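Hye-jin Na
Sunday, January 12, 2020

Right, I promised a thread on my weekend of children's book places, so off we go. I took the slow train up to Woltham with one rucksack, far too many paperbacks and a very long list.

First stop was the old Bianchini bookshop on the hill. It's a picture book museum now, and the stairs are so narrow that you have to shout before you come down. They have the original roughs for the Otter Postman books, pencil notes and all! I stayed until closing.

The roughs are kept in flat drawers and you're allowed to open them yourself. There are 14 drawers and I did the lot. My favourite was a page where the otter has been rubbed out and moved so often that the paper has gone shiny.

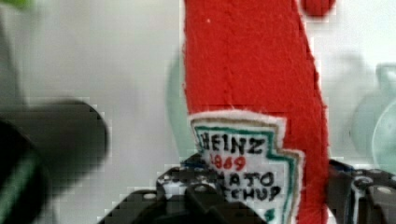

Ruan Molefe: Drawer nine has the ending she threw away, where the letter never arrives. I cried on a school group.

Ruan, I found it after reading your reply and went straight back up the hill on Saturday morning. Worth the second ticket. It's so much sadder than the printed one, and the last drawing is only a gate and some rain.

After that I caught the bus to Sudelley, which takes 30 minutes if the ford is low. You'll know the village if you grew up on the Lantern Geese stories – the mill, the crooked bridge and the churchyard wall they all sit on are just where the map in the front of the book puts them. I walked round with my own copy open like a complete tourist and loved every second.

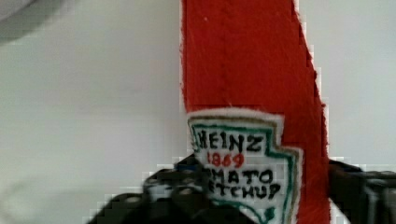
Can you go inside the mill? Only from June until the end of summer, but the path round the outside is open all year and the wheel side is the one in the drawings anyway.

The tea room by the bridge has a shelf of old editions you can read while you eat. I had the 7th printing with the blue endpapers, the one with the spelling mistake on the title page, and a cheese scone the size of my hand. I stayed for almost 30 pages and had to run for the bus.

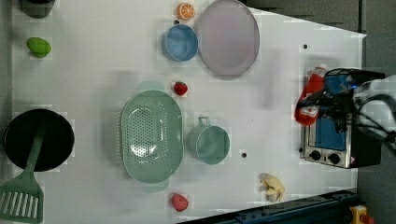 Play food, bowl and plate on a white tabletop.

Next trip is Zirkora, the puppet theatre where they first staged The Moon Ferry. If you've been, tell me where to sit, please! I've heard the balcony is best for the flying bits but you miss the boat coming in.

14 replies · 30 shares

More from Hye-jin Na
Reading the Lantern Geese in order (and why I don't)
Which Otter Postman should you start with?
Packing books for a train journey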